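Zostberg library to open until late from June

11 May 2018

The public library in Zostberg will stay open until late in the evening on four days of the week, starting in June. The town council agreed to the change last night after a long discussion, in which the cost of heating and the pay for evening work took most of the time.

At present the library closes at the same hour as the shops, and people who work in Solliver and come home by train can hardly use it. A petition with 919 names was handed in at the town hall in winter. It asked for longer hours and also for a place where pupils can study before their exams.

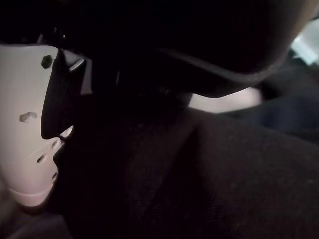
A pale housing with dark holes, two of them six-sided.

The reading room on the first floor will get new lamps and two more long tables. The children's section will keep its old hours, and the stairs to it will be closed off in the evening. Books can be returned at the desk until the doors close, and the box by the side entrance stays in use for those who come later.

The bus company Tzanetos has said that its last bus on the hill line will wait at the library stop for a few minutes after closing time. This was an important point for the council, as the road up to the old quarter has no pavement on one side and is badly lit – a complaint that the town has heard for years.

Not all members were in favour. Evangelia Tsolakis voted against the plan and asked that the council first repair the roof over the archive, where rain came in twice last autumn. She said she had nothing against longer hours, but the town should not pay for new lamps while old newspapers are lying under plastic sheets. The mayor answered that the roof has its own money in next year's budget. 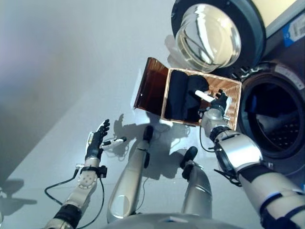

Loukia Moschos told the meeting that her two sons do their homework in the station café, and that she would be glad to stop paying for hot chocolate every evening. She also asked if the toilets will be open as late as the reading room. They will be, the council confirmed.

A library card for adults costs the same as before. The money for the evening hours comes partly from the Zekton fund, which supports schools and reading in the district, and the fund has promised its share for one year. After that the council will look at the visitor numbers and vote again.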